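Drelley Prop Store: Gallery 2, Back Room

Home | Stock List | Galleries | Hire Terms | Getting Here

Text and captions by Florian Vidal
Page updated April 2, 2020

The back room at Drelley holds the plain stock: seating, drapes, plinths, panels, tubes, boards and the shapes left over from old sets. The furniture with a style or a period to it is in the front room and has its own gallery. People hire from the back room when they need something to sit on, something to stand a lamp on, or something large and simple to fill a corner of the stage.

We sorted the back room in March. The last full sort was before the move from Jernbridge, and a good deal of stock had gone back on whatever shelf was nearest. The stock list has been corrected to match. If you hired from us last season and are working from a printed list, please throw it out and use the one on this site. Many of the shelf letters have changed.

About the room

The back room is reached through the front room, down one step. It is 20 feet deep and has no windows. The door is wide enough for a flat on its side but not for one standing up. Large pieces go out through the loading door on the Gistham Road side, and we need to know beforehand so that the van bay is clear.

Shelves run along the two long walls. They are Holzer steel shelves, bought secondhand when the store opened, and the uprights have been cut down to fit under the beam. Light stock goes up top. Anything that takes two people to lift stays on the floor. Cloth hangs on a rail at the back, with overflow folded in bins underneath it. The middle of the floor is for checking pieces in and out.

Seating

Our plastic chairs are hired more than anything else in the building. They go out for audiences, rehearsals, classroom scenes, hospital waiting rooms and garden parties. White is the color most often asked for. We used to keep brown ones as well, but they faded unevenly and looked poor under stage light, so they went to a school in Jernbridge.

Every chair is turned over and checked when it comes back. The top of the seat tells you about dirt and scratches, but cracks tend to start underneath, close to where a leg meets the seat. Press on each corner and look at the ribs. If a rib has split, the chair comes off the list. We don't glue seating. A chair that has been withdrawn can still be hired as a set piece if no one is going to sit on it, and it gets a cross in marker pen under the seat.

Please don't tape anything to the legs. Gaffer tape leaves a gray residue on white plastic that takes longer to clean than the chair is worth. If you need to mark positions, tape the floor.

Cloth

Black drape comes in three weights. The heavy wool serge is for masking and is flame treated. The middle weight is a cotton mix used for table fronts and for covering blocks. The light one has a shine to it and shows every fold, which is sometimes wanted and sometimes not. Ask to see it under a lamp before you take it.

Drapes come back rolled or loosely folded. Sharp creases don't drop out of the serge without steaming, and we charge for steaming.

Pictures

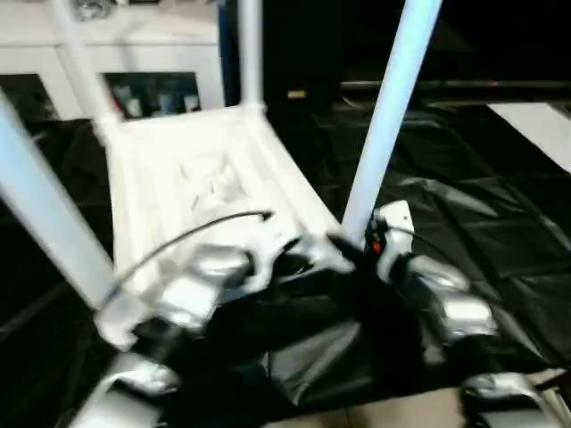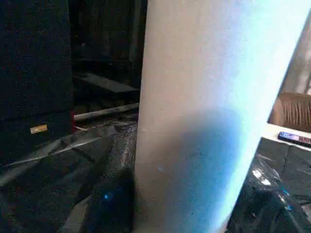 First, a white plastic chair with the underside of the seat showing and black cloth beneath it. Second, the large white cylinder, with a black panel and its narrow red strip to the left.

Cylinders and plinths

The large cylinder is the one people ask for by phone as "the column." It has a smooth matte surface and has been used as a column, a chimney, a lighthouse and the leg of a giant. It reads as cream or as a cold white depending on the light you put on it, so try it with your own lamps before deciding on a color for the rest of the set. Under a warm lamp from the left it looks like painted stone. Under a blue wash the curve shows up strongly and it looks taller than it is.

It marks easily. There are specks and smudges on it and we have stopped trying to get all of them off. From the third row they can't be seen. You may wipe it with a damp cloth. You may not paint it, and that includes chalk paint and anything sold as washable. A hirer in Gistham used a washable paint two seasons ago and we are still finding green.

Smaller plinths are square, in white, black and gray. These may be painted on condition that they come back in the color they left in. Bring them back dry.

Panels

Black panels are listed by height. Most are plain on both faces. A few have hardware, labels or colored trim left on them from whatever they were part of before, and the list says so where it matters. If you need a clean face for the audience side, tell us and we will pick one out. Covering a label with black tape is fine on the panels, as long as the tape comes off again before return.

Panels stand against the wall and are not to be stacked flat on the floor. When they lie flat people step on them.

Boards, tubes and pipes

Boards are kept in the gaps between the larger pieces, mostly on edge. Gray and black are the common colors. They are useful as shelves in a set, as ramps for light props, and as something firm to put under a plinth on a soft stage. They are not for standing on. We have treads and rostra for that, listed under Staging.

Tubes and pipes are light gray or bare metal. The thin ones will carry a curtain or a costume rail across a short span. They won't carry a person or a lantern. Lighting bars are not stocked here, and we can't advise on rigging. Your venue should have somebody who can.

Checking out

Pieces are brought to the middle of the floor, checked against your list and signed for. Allow more time than you think you need if you have seating on the order, as each chair is looked over on the way out too. A piece that is damaged before you take it is written on the sheet. Anything that isn't on the sheet is taken to have been sound when it left.

We will lend blankets and straps for the journey if you ask. They are on the hook by the loading door and should come back with the stock. The cylinder travels lying down with a blanket on either side of it, wedged so that it can't roll. Chairs travel stacked, seats up, with a strap around the stack. Don't put small props loose inside the stack. They work down between the seats and scratch the plastic.

Checking in

Stock comes back the same way. Bring it as far as the middle of the floor and leave it there, and please don't put it on the shelves yourself. We know you mean well, but that was how the room got into the state it was in before March.

If something has broken, say so when you bring it back. We would sooner hear it from you than find it when the next hirer is waiting in the van bay. Ordinary wear is not charged. Missing feet on chairs are not charged either if you return the foot.

Prices for this room

The deposit for back room stock is $100 per order, whatever the size. Seating is charged by the chair and by the week. A full set for an audience, the largest we can supply, is $190 for a week, collected and returned by you. The cylinder, panels and drapes are priced singly on the stock list. Schools and youth groups get the lower rate shown in the second column.

Delivery to Jernbridge and Gistham can be arranged if the van is free. Other places by agreement.

Wanted for the back room

Clean white stacking chairs in sound condition, any number.
Black serge, with or without eyelets, if the treatment certificate is with it.
Gray boards with straight edges.
Holzer shelf clips, the older kind with the bent tab. The new ones don't fit our uprights.

We can't take sofas, pianos or anything that has been stored in a damp garage.

Still to be added

The rail of colored drapes hasn't been relisted yet, and neither have the rostra legs, which are being sorted by length. If you need either of these, write and ask, and I will go and look.

Florian Vidal
Drelley Prop Store

Previous: Gallery 1, Front Room
Next: Gallery 3, Doors and Windows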